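Vilville Group Celebrations Booking Records

Data card, version 2

Summary

This data set contains 2,441 booking records for private group celebrations held in Vilville and the neighboring district of Pudodmont. It covers bachelor and bachelorette parties, milestone birthdays, retirement dinners, and engagement parties. Each record describes one booking as it was entered by the venue or the event planner. The records were exported from the Bosness reservation system and prepared for release by Alaoui, the agency that handles group events for the participating venues.

The data set is intended for people who study or plan leisure services: tourism offices, hospitality programs, and venue managers who wish to compare their own bookings with those of similar businesses. It contains no guest names, phone numbers, or payment details.

Contents

The release consists of a bookings table, a venues table, and a code list. The bookings table has one row per booking. The venues table has one row for each of the 216 rooms, halls, terraces, and boats that could be reserved during the period covered. A venue with several rooms for rent appears once per room, and the rows share a site number.

Main fields in the bookings table:

booking_id: a number assigned for this release. It does not match the number shown on the customer's receipt.
room_id: links to the venues table.
occasion: the type of celebration, chosen from the code list.
party_size_booked: the number of guests given when the reservation was made.
party_size_final: the number confirmed before the event. Blank if the venue did not ask.
start_hour: the hour at which the room was reserved, in local time.
extras: rented items and services, separated by semicolons.
deposit_status: paid, waived, refunded, or unknown.
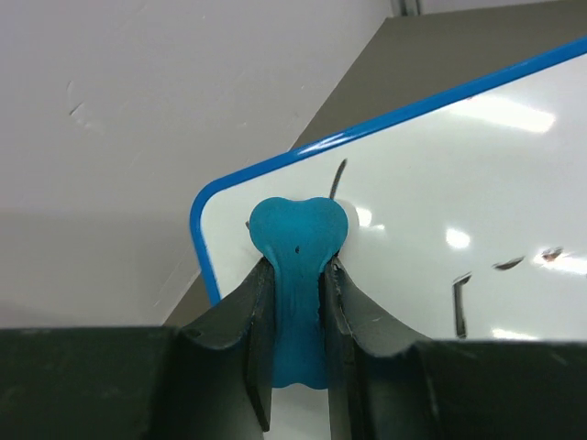
Please consider splitting the deposit field, one venue manager wrote after the first release. A deposit that is refunded in part should not look the same as one returned in full, and in our business the partial refund is the common case. The maintainers agree with this comment. The source system stored only a single status for older bookings, and the split could not be made without guessing. The field is therefore unchanged in this version, and users should not treat "refunded" as a full refund.

Collection and preparation

Bookings were entered by staff at the venues, by planners, or by customers using the online form. Test entries and duplicate reservations were removed. Two reservations were treated as duplicates when they shared a room, a start hour, and a contact, and when one of them had been canceled within the same day. The contact field was dropped after this check.

Free-text notes were read by hand and converted into codes for the extras field. Spelling variants were merged, so that "pool table," "billiards," and "billard table" now carry one code. The code list has 70 entries in total. Items requested in the notes but never confirmed by the venue were left out.

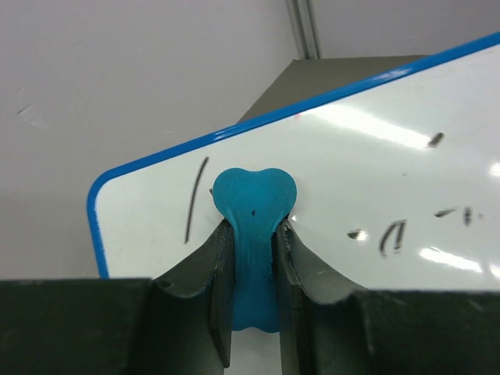
Known limitations

Party sizes are often rounded by the person making the reservation. Where both size fields are filled in, the final number is the better guide to attendance, although it still does not show how many guests came.

The occasion field depends on what the customer chose to say. Some venues in Pudodmont charge a higher deposit for bachelor parties, and it is likely that a share of these were entered as birthdays. Comparisons of occasion types between the two areas should be made with care.

Celebrations in private homes, campgrounds, and rented vacation houses are outside the scope of the data. Walk-in groups are also missing.

Start hours after midnight belong to the calendar day on which they fall. A room reserved from 1 a.m. is part of the night before from the guests' point of view.
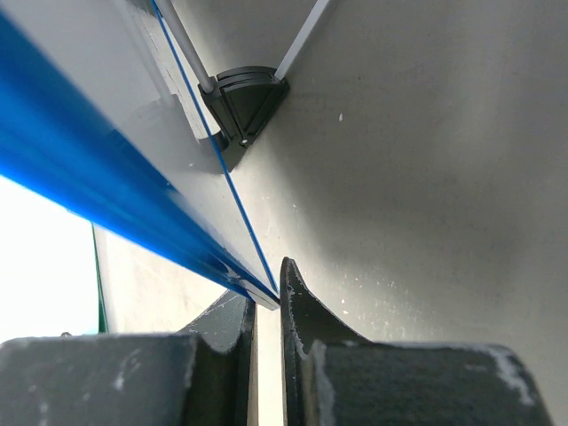 USE AND REDISTRIBUTION

The tables may be used for teaching, research, and internal planning. Published work should cite the title and version number above. Users may not attempt to identify customers or combine the records with guest lists from other sources. Venue names may be mentioned in published tables only with the written consent of the venue.

Corrections are accepted through the contact form and are reviewed each October. Please include the booking_id and the field concerned.

Contact | Terms of use | © Alaoui Group Events, Vilville | Back to top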